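Bitar Laundry - The Sock Bench, in Pictures

Hi all! A lot of you asked for more from the back room after my September post, so I've finally put up a little gallery. Quick background for anyone new: I've worked at Bitar for 8 years, mostly folding and sorting, and this is the year the robot arms came. We call the station Jutenance, after the company that set it up for us, and by now everybody just says "Jute."

What it does is small stuff. Socks, mainly. On a busy day we get 2,000 pieces through the door and the socks always ended up at the bottom of somebody's pile (usually mine). One arm for the hanger, one for picking out of the basket - that's the basic idea, and the rest is us keeping it fed.

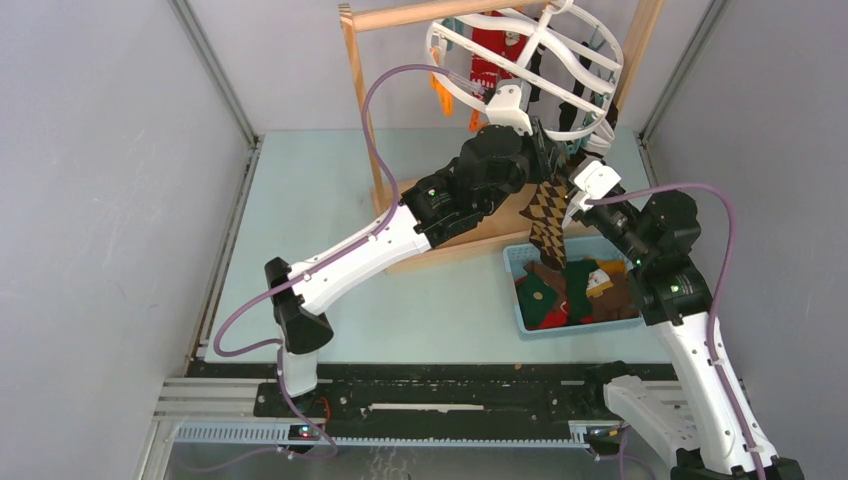 My own day looks pretty different now. I used to stand at the sorting table until lunch and my shoulders would be done by 10 in the morning. These days I load baskets, watch the bench, fix whatever gets dropped, and spend the rest of my shift up front with customers, which I love! Hiba Matar moved over to mending and she's so good at it that we're turning work away.

It hasn't all been smooth. The first batch we tried was 200 socks and I could have done it faster with my eyes closed. Othmane Chraibi kept a tally on the whiteboard, me against Jute, and I was winning for weeks. I still win on baby socks, by the way.

And yes, we talked about hours before any of this got plugged in. We asked for it in writing that no one's shifts would be cut in the first year, and we got it. I do still worry about year two. Some of us want training on the bench itself - resets, small repairs - so the work stays in the room, and that's what we're asking for next.

More pictures when the new folding tables come in. If you work with one of these, leave me a comment, I'd love to compare notes!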